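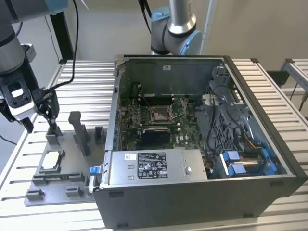 Every gripper I have been asked to admire in the past year has been admired for its strength. The brochure gives you a force figure, the rep squeezes something hard, and everybody nods. I have stopped nodding.

Mihret Seyoum and I spent January comparing two sets of fingers on the same job: picking small parts out of a printed fixture and taking them to the board of an old desktop PC. One set came from Driveo, the other from Clemel. We logged 1556 picks. I can tell you which set did better, and I can also tell you it hardly matters.

What ate our time was the fixture. Parts sitting square in their pockets were picked up by either gripper. Parts sitting a little crooked were picked up crooked, and a crooked part held firmly is worse than one that falls, as the arm will carry on and press it into the board. Of the 60 failures we bothered to trace, 4 were the fault of the fingers. Valter Dahlgren, who sells Clemel kit and took this in good humour, said we should try the compliant tips. We did. They were fine. They cost more than the computer.

I am told that cameras will sort this out. Perhaps. A camera can tell the controller that a part is tilted, but somebody still has to decide what the arm should do about it, and in our set-up that took Mihret six days and a lot of tea. None of that work appears in any comparison table I have read.

Then there is the open case itself. People who talk about robots repairing computers should try to reach a processor socket past a drive cage and a bundle of cables with a gripper housing the size of a fist. The lever on that socket is a thin bit of wire. I can lift it with a fingernail, without looking.

So by all means compare grippers. But ask the seller who made the fixture, how long it took and how many earlier versions are in the bin. Ours was the sixth.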